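Nander Publishes Practice Guide for Tabletop Robot Arm Work Cells

Free document sets out layout, speed and record-keeping rules for small arms used on ordinary furniture

WURHAM, May - Nander, a technical services firm working in robot safety and test methods, has released the first edition of its practice guide for single-arm work cells set up on tables and benches. The guide is meant for laboratories, training centers and small workshops where an arm handles household objects and where people sit or walk close by. It can be downloaded at no charge from the Nander website.

The guide contains 142 clauses in 15 sections. Each clause is marked either "required" or "advised." A cell may be declared in line with the guide only when every required clause has been met and the signed checklist in Annex B is kept on site.

Most existing rules for robot cells were written with fenced factory equipment in mind. Nander found that small sites tend to take parts of those rules and leave the rest to habit, so that two cells with the same arm and the same task can be run in very different ways. The new guide covers the points that differ most: where objects may be placed, how seating is handled, how cables are routed, and what has to be written down before the arm is moved under power. 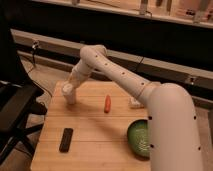 Robot arm over a wooden tabletop with a carrot, a remote control and a green bowl.

Section 4 deals with object layout. The operator must record the starting position of every object within reach of the arm, including objects that play no part in the task. Items that are not handled during a run are listed as "bystander objects" and are subject to the same clearance rule as the target. If an object is partly hidden from a fixed camera by the arm or its base, the layout sheet must say so, and a second view or a hand sketch must be attached.

Section 6 covers approach and hover. When the gripper is lowered over the work surface, the last part of the travel must be made at the reduced speed stated in the cell's own risk assessment. The guide does not give a single speed value for all arms. It requires the site to set one, state how it was reached, and post it where the operator can read it from the normal working position. Stopping tests are to be made at that speed with the arm extended and again with the arm folded.

Section 9 covers furniture and cables. Chairs are treated as movable obstacles. Before each session the operator notes whether a chair is inside the marked zone, and a chair that stays there must be unoccupied with its position fixed on the layout sheet. Cables that hang from walls or rails must be outside the full reach of the arm or held at no fewer than 2 points.

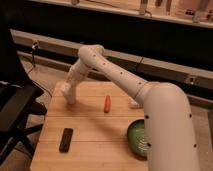 Records are covered in Section 12. Layout sheets, speed settings and stop tests are kept for 16 months. Where a site records video, one still per run may replace the hand-drawn layout, provided that the run number is stored with it and the arm position is stated in words.

"The clause we spent the most time on was the one for bystander objects," said Maëlle Marchand, lead author of the guide. "Sites were careful with the item being picked up and wrote nothing at all about the others. A bowl near the base of an arm can be struck by a link as well as by the gripper, and the operator is usually watching the gripper."

Drafts were reviewed by more than 15 sites, among them the training center at Wurham and the test room operated by Ekström. Comments led to changes in Sections 6 and 9 and to the removal of a proposed limit on table height. Plustar supplied the layout sheet format, which is included as Annex C and may be copied without permission.

The guide is a voluntary document. It does not replace national law, the arm maker's instructions or a site risk assessment, and Nander does not issue certificates against it. Mobile robots, arms mounted overhead and cells with two or more arms are outside its scope. A supplement for two-arm cells is in preparation - no release date has been set.

Comments on the first edition may be sent through the form on the download page. Each comment should give the clause number, the wording proposed and a short reason for the change.

Availability

The guide is available now in English as a single file. Annexes B and C are also offered separately for printing.

About Nander

Nander provides risk assessment, test planning and operator training for sites using small robot arms.

Press contact: Maëlle Marchand, Nander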